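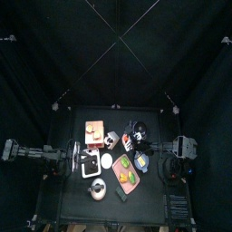
Two-arm cell with the toy breakfast set on the table, right gripper over the pot.

Losik two-arm learning project: progress report
Fri 3 January
By Maricica Neagu

Search reports Go

We're happy to report that the change we proposed last quarter is paying off, and sooner than we'd planned for.

When we wrote the proposal, both arms were driven by one policy that was trained on every demonstration at once. It learned the easy parts quickly and then got stuck whenever the arms had to wait for each other. Typically the left arm would set off for the bread while the right arm was still crossing the same patch of table, and the safety stop would kick in. More data helped a little, then stopped helping.

Seung-woo Ma's idea was to have each arm predict what the other is going to do over the next few moments, and to train that guess alongside the movement itself. We call this version Sekine (the old single policy is Gronow, in case you're comparing this with earlier reports). It needs no extra sensors and no extra labeling, and we were able to reuse all of the Gronow recordings!

We tested both on the breakfast set, which has seven tasks. They range from moving a slice of bread from the board to the plate up to longer jobs where one arm holds something steady while the other works. Gronow finished two of them reliably. Sekine finishes six. We were hoping for half that gain at this stage, and Seung-woo reran the whole set from fresh layouts before he would let me write it down.

The one still failing is the kettle pour. The arm takes hold of the handle well enough, but the tilt goes wrong partway and the other arm backs off too early. We think the recordings are too much alike, with the kettle starting in nearly the same spot every time, so we're collecting new ones with the layout mixed up more.

We also lost a few days to dark objects. The green sponge is hard to pick out against the black tabletop, and early Sekine runs simply ignored it. Raising the exposure on the head view fixed most of this.

Next on the list:
- new kettle recordings, finished before the end of February
- a first trial on the Plarker set, with objects neither policy has seen
- a written account of the training method, with code, for the partner labs

Spending is on plan and we aren't asking for any changes. If you'd like to visit and watch a run, the Plarker trial would be a great time to come, and Seung-woo is very keen to show the arms working around each other.

Last updated by M. Neagu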